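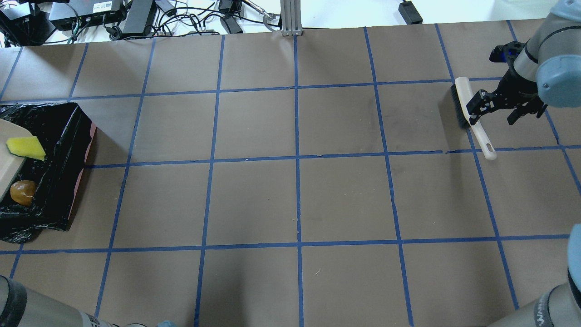
Rania Kassab wrote in after last term's session to say she had been mopping floors for years and still couldn't tell cleaning from moving the dirt to a new address. She wanted to know if the difference would be on the test. It will.

Household and Small Workplace Cleaning
Handout 4: Soil, Water, Rubbing and Waiting

Read before class. The part on dwell time is the part people skip, and then they ask me why their shower looks the way it does.

1. What counts as soil

In this course "soil" means anything that is on a surface and shouldn't be. Jam on a counter is soil. Jam on toast is breakfast. The definition depends on where the stuff is, so the first question on any job is where the stuff is supposed to go instead.

We sort soil by what lets go of it.

Water-soluble soil: sugar, salt, most spilled drinks, a good deal of what children leave behind. Plain water handles it if you give it a minute.

Grease and oil: cooking film, fingerprints, the top of every refrigerator in the country. Needs a detergent, and does better with warm water than cold.

Mineral soil: lime scale, hard water rings, the white crust on the faucet. Needs an acid. Detergent will leave you with very clean lime scale.

Protein soil: egg, milk, blood. Start with cool water. Hot water can set it, and then you own it.

Loose dry soil: dust, crumbs, grit. Pick it up dry, before any water goes near it. Add water first and you have made mud, a fifth kind of soil that wasn't on the list until you got there.

2. The four things that do the work

Every cleaning job runs on some mix of chemistry, heat, rubbing and time. If you cut back on one, you have to make it up with the others. The old trade diagram shows them as a pie. Most people at home cut time down to a sliver and make up for it with rubbing, and then complain about their shoulder.

Chemistry is the product, diluted as the label says. Doubling the dose doesn't clean twice as well. It leaves a sticky film that catches dirt, and the floor looks worse by the weekend than it would have if you'd stayed in bed.

Heat speeds most things up. See protein, above, for the exception.

Rubbing covers cloths, pads and brushes. Start with the softest thing that might work. Stiff bristles belong in grout and on rough concrete; they have no business on acrylic, and the scratches they leave will hold dirt far better than the smooth surface ever did.

Time is how long the product stays wet on the surface before you touch it. The label gives a number. Look at a clock. Everyone I have ever taught believes three minutes is as long as it takes to say "three minutes."

3. Case: the Grestier break room

The Grestier building has a break room that seats 24, with one sink and a vinyl floor somebody chose because it hides dirt. It hid it very well. The floor had been mopped every evening at six with a strong pine product, and people's shoes stuck to it.

The cleaning contractor, Godance, first raised the dose. The floor got stickier. They changed to a different pine product. The floor got stickier and smelled of two forests.

What worked was duller. They swept properly, mopped with plain warm water, changed the bucket, and did that 3 nights in a row before any detergent came back. The gray water in the first bucket was mostly old product. When they went back to detergent they measured it, with a cup — the cup had been hanging on the closet door the entire time.

Questions to think over: Which of the four factors was being overused? What would you have told the client on the first night, and how would you have put it so they kept the contract?

4. Order of work

Top to bottom. Dry before wet. Clean end to dirty end, finishing at the door, with you on the correct side of it.

Change the water when you can't see the bottom of the bucket. I have heard every argument against this and they all come down to the stairs.

Rinse brushes after use, shake them out and hang them bristles down. A brush left standing in its own water smells like it by morning, and whatever you scrub next will too.

Never mix products. Bleach with acid gives off chlorine gas, and bleach with ammonia is no kinder. This line is on every handout and will stay there.

5. For next time

Bring one cleaning product from home and read its label through to the end, including the part in the tiny print. Write down the dilution, the dwell time and the surfaces it says to keep away from. Then write down what you have been doing with it. Grades are for the first half only.

The reading is Egger, the chapter on floors, up to page 132. Skip the section on waxing unless you enjoy that sort of thing. The practical moves to the Vurnora annex, where the sink drains. Wear shoes you don't love.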